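Crew neck

A crew neck is a round neckline without a collar, placed close to the base of the neck. It is found mostly on T-shirts, sweatshirts and sweaters, and it is worn by men, women and children. The word is also used for the whole garment, for example "a gray crew neck".

History

Round necklines without buttons were common on knitted underwear before they appeared on outer clothes. Shirts of this kind could be pulled over the head, and they were cheap to make and easy to wash. During the twentieth century the undershirt slowly became accepted as a shirt of its own, first for work and sport and later for daily use.

Construction

The neckline is usually finished with a band of rib knit. The band is cut shorter than the opening and is stretched while it is sewn, so that it lies flat against the body after the seam is finished. In the workshop manual of the Plumard knitting mill, the pattern maker Villads Fogh recommends a band cut to 90 percent of the opening for light cotton jersey. For heavier fabrics the difference is smaller.

On many shirts a narrow tape covers the seam at the back of the neck. It protects the skin from the stitches and helps the shoulders to keep their shape.

A T-shirt with a crew neck most often has short sleeves, and the band may be made in the same color as the body, as in a plain pink shirt.
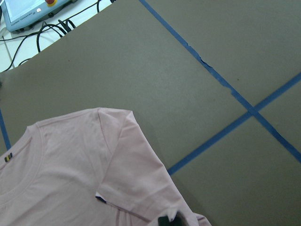
Variants

The mock neck has a taller band which stands up but is not folded. The ringer shirt has a band in a contrasting color, usually repeated at the sleeve ends. The scoop neck is cut lower and wider, and it is often finished with a narrow binding in place of rib.

Care

The band is commonly the first part of the shirt to lose its form. Heavy knits should be dried flat, as the weight of the water can pull the neckline down when they hang. A band that has become loose can be removed and replaced, provided that the fabric around the seam is not damaged.

See also

Neckline
Rib knit
Undershirt
V-neck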